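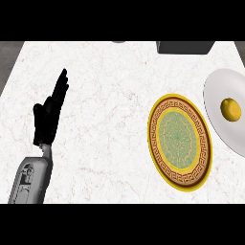 Moved the last of my side projects off managed Kubernetes in August and onto one plain box, and I've been meaning to write it up ever since. So, quickly, before I lose the notes. The cluster was three nodes, the cheap tier, running things that get maybe a dozen visitors on a good day. A recipe index, my mother's choir page, a feed reader, the metrics stack that watched all of it. The recipe index is the only one with real users and it is not a complicated thing, you could draw the whole data model as one yellow fruit sitting on a white plate. Item, container, done. And for that I had an ingress controller, a cert manager, two operators and a chart I'd forked and never merged back.

What set it off was the bill. 84 dollars for the month. I don't mind paying for hosting but I went through it line by line and most of it was stuff I'd never asked for on purpose. Load balancer that I'd forgotten to delete. Volumes left behind by a database I dropped last year. Snapshots of those volumes. Snapshots!

Then the upgrade email. Control plane going to be bumped whether I liked it or not, and one of the APIs my forked chart used was going away. I'd done that dance before. Evening gone, then another evening.

Counted the YAML first, out of spite mostly. 337 files. Some of those were generated, fine, but I had them checked in so they count.

The new setup. One VM, named Mokdale because all my machines get made up village names (the old one was Distimthorpe, the backup box is Reddy, don't ask). Debian, Podman, systemd units. Caddy in front for TLS. Eight containers in total, each with its own unit file that I can read without scrolling. Deploys are a shell script called tikora which pulls the image, restarts the unit, curls a health endpoint and puts the old tag back if that fails. It's short enough that I can see all of it in one terminal window, which was sort of the goal.

Things that went fine: DNS, certs, the static sites. Copied the volumes over with rsync, started the containers, they came up. Feed reader didn't even notice, it just carried on where it was.

Things that didn't go fine. Secrets. I had them in sealed secrets and had, um, not kept the key anywhere sensible. Ended up reading them out of the running cluster one at a time and pasting them into a password manager, which is what I should of done in the first place. Then Postgres. The dump was from a newer minor version with an extension I didn't have installed, and the restore went along happily and only complained at the very end. Lost most of a night to that. Cron too: my CronJobs ran in UTC and the VM was set to local time, so the digest mail went out in the middle of the night and my mother rang to ask if the website was broken. It wasn't. She gets the digest on her phone and the phone was by the bed.

I asked Khairul Wattimena to look over the systemd side, he's been running boxes like this for longer than I've been writing software. His notes, more or less: set memory limits on everything, don't let the journal eat the disk, and test the backup by restoring it somewhere else. First two were done in ten minutes. The third I've done once. Going to put it on a timer.

Do I miss anything? Yes. Rolling deploys were nice. With one box there's a gap of a few seconds when a container restarts, and if you happen to be loading a recipe right then you get an error page. I miss kubectl more than I expected, just as a tool, the way you could ask the same kind of question about anything. journalctl is good but I keep having to look up the flags. And if Mokdale dies then everything dies, until I've rebuilt it from the script and last night's dump. I can live with that for a choir page.

At work we're still on Kubernetes and staying there, and I wouldn't argue for anything else. Lots of teams, lots of services, people who are on call and know teh thing properly. I like it there. I just don't want to run it in my spare time anymore.

The cluster's gone now. I kept it idling for a few weeks in case, then deleted it one morning before coffee, and yes I checked for leftover volumes this time. Found two.

Next up is the metrics. Right now it's a script that emails me when the disk gets full. Might leave it like that, might put Prometheus back, haven't decided. I'll post the unit files once I've taken the hostnames out of them.

This site uses cookies to remember your settings. By continuing to browse you accept this. OK

Contact | RSS | All posts copyright of the author | Back to top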